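Section 6: Sorting Your Parts Before You Build

I'm Phyllis Yeoman, and I wrote this guide after putting together more of these little weather stations than my garage shelf can hold. If you skipped the section on picking a spot for the station, that's fine, you can go back to it later. You can't really skip this one, though! Every frustrating evening I've had with a kit began with me tearing bags open on the kitchen table.

Yellow bins and a steel tray on a white tabletop:

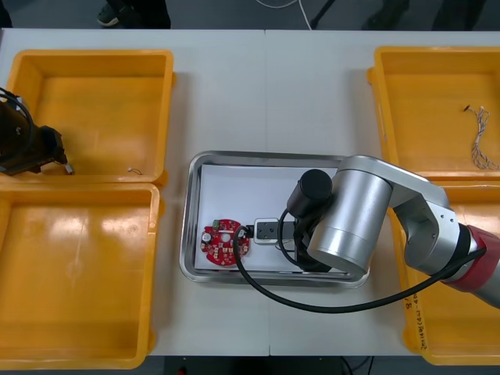
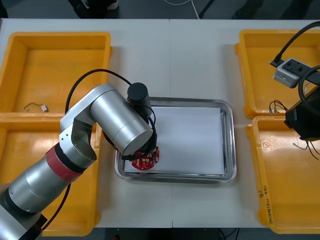
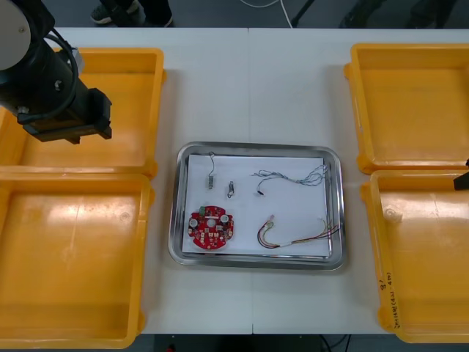
The kit covered here is the Pivis outdoor station, with the Nodira indoor display. If you have the older Stesix display, most of these steps still work, but the cable is shorter and the battery door opens from the other side (see the note after step 8).

Before you start

You'll want a table you can leave alone overnight, a good lamp, a small Phillips screwdriver, a roll of masking tape and a marker. I also like a couple of muffin tins for the screws. Set aside an hour and a half if it's your first one. I do mine after supper, 7 p.m. or so, when the phone has quit ringing.

Caution: Keep the batteries in their package until Section 7. Loose batteries rolling into loose screws is a bad combination, and I have the scorch mark on a placemat to prove it.

Sorting the parts

1. Clear the table and wipe it down. Let it dry all the way before anything comes out of the box - dampness and bare circuit boards don't mix.

2. Find the packing list. It's folded up inside the lid of the box, and it's very easy to throw away with the foam. Tape it to the wall where you can read it sitting down.

3. Take out the big pieces first: the mast, the rain funnel, the wind cups and the two halves of the sensor housing. Stand them somewhere off the table. You won't need them for a while and they just roll around.

4. Open the small bags one at a time, with each bag emptied into its own container. Write the bag number on a piece of masking tape and stick it to the container right away. I know you think you'll remember. I thought so too.

5. Check each bag against the packing list and pencil a tick beside it. Bag 4 should hold 11 short screws, and they look an awful lot like the 6 longer ones in Bag 5. Hold one of each side by side under the lamp so you know the difference before they get mixed.

6. Pick up the circuit boards by their edges. Touch something metal and grounded first, and if you're wearing a fleece (I'm always wearing a fleece) take it off. In November my house gets so dry that I can hear the snap when I touch the door handle.

7. Look over the cable ends. The little connectors only go in one way, and there's a raised rib on one side that tells you which. If a pin is bent, don't try to straighten it with pliers. Set that cable aside and ask for a replacement.

8. Put the sensor board, the radio board and their cables together in one container and move it to the back of the table. Those are the first things you'll reach for in Section 7.

Note for Stesix owners: Your display cable has a black plug at both ends, so it doesn't matter which end goes where. Leave the battery door closed for now. It opens toward you, and if you force it the other way the tab snaps. I've glued two of them back on and neither one ever closed right again.

If something is missing

Go through the foam again before you do anything else. The plastic washers love to hide in the corner cutouts. Then check inside the mast, where the ground spike is packed on some of the newer kits. I once wrote a fairly cross email over a spike that had been in there the whole time.

If it really isn't there, write down the part number from the packing list and the batch number on the end of the box. Mine was batch 935, which shipped with the wrong hose clamp, so if you have that one, please check the clamp before you go any further. It should close snugly on the mast by hand. The wrong clamp spins freely no matter how hard you tighten it.

I buy my spares through Chu, the mail-order place listed at the back of this guide. They'll sell you a single washer if that's all you need, and they answer the phone.

Caution: Don't swap in hardware store screws for the ones in Bag 4. The thread is finer than it looks, and a coarse screw will crack the housing. You won't notice until the first hard rain gets in.

Stopping for the night

This is a good place to quit if you're tired. Lay a clean dish towel over everything, shut the cat out of the room, and leave the lamp unplugged. When you come back, read the tape labels once through before you pick anything up, then give yourself 30 minutes for the housing and turn to Section 7.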